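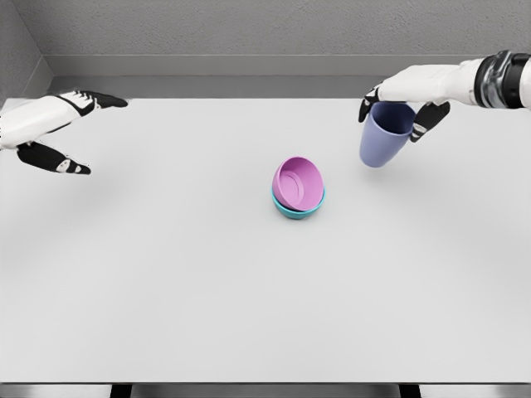
Drakine Home Robotics Club – Simulation Table

I unloaded the dishwasher on Friday before I sat down to write this, and it took me less time than it takes the club computer to load one training run. I mention it because people keep asking me whether they should hold off on buying a new dishwasher until the robots get here. My answer is to buy the dishwasher.

I joined the simulation side of the club in July. Before that I spent years at Moroz, a small packing shop, where I put lids on tubs and tubs in boxes. So I come to this from the chore end. I can write a little code, but what I know best is what it's like to do the same dull thing with your hands all day, and I wanted to see how close a machine could get to it.

The job we work on is stacking dishes. Two bowls and a cup, pink, teal and a kind of lavender blue, on a bare table. Small bowl stuff. A four-year-old can do it and will probably do it without being asked, at least until it becomes a chore.

For a simulated pair of hands it's a decent test. A bowl has to be picked up by a thin rim or around the side, carried level, and let go at the right height. Let go too high and it bounces. Let go too low and the fingers push the bottom bowl across the table. Then there is the question of what counts as finished. A bowl sitting crooked inside another bowl is stacked as far as I'm concerned, since that is how half my cupboard looks. Our scoring script used to disagree and we argued over it for a whole evening.

Stepan Hladun keeps the log. Out of 780 runs with our current settings, 381 ended with all 3 pieces in one stack. That's a bit under half. When I tell people outside the club, they laugh. When I tell people inside it, they ask which version of the grasp code we used.
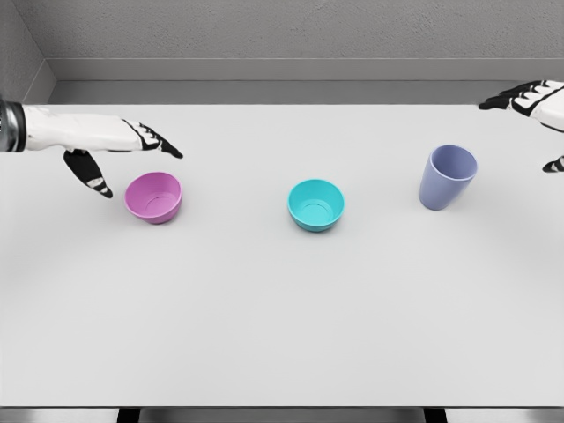 Most of the failures come early, at the first grasp. The hand goes down a little off to one side, the thumb touches first, and the bowl slides away from the fingers. After that the program is chasing it. A person would just put the other hand behind the bowl, and would do it without thinking. We have two hands in there as well – getting the second one to help at the right moment is a project of its own.

All of this is in a simulator, too, where every dish is clean and dry and the same weight each time. My sink has never looked like that. There is no greasy pan in the simulator, no fork stuck to a plate, no dog underfoot.

At Moroz we had a machine called a Vivau that did lids. It did one size of lid, and it did it better than any of us. When the tub size changed, someone had to reset it, and that took over 2 hours. I think that's still where shop-floor work stands. If the work never changes, a machine can have it. If it changes every twenty minutes, you want a person nearby.

At home everything changes all the time, so I expect the house to come last. Floors are mostly handled. Laundry folding I would not bet on. Dishes I could see, in a kitchen set up for it, with somebody willing to wait.

Next we're moving the starting spots around more between runs, and Stepan wants to try a slower approach on the first bowl. I'll post the new numbers when he has them.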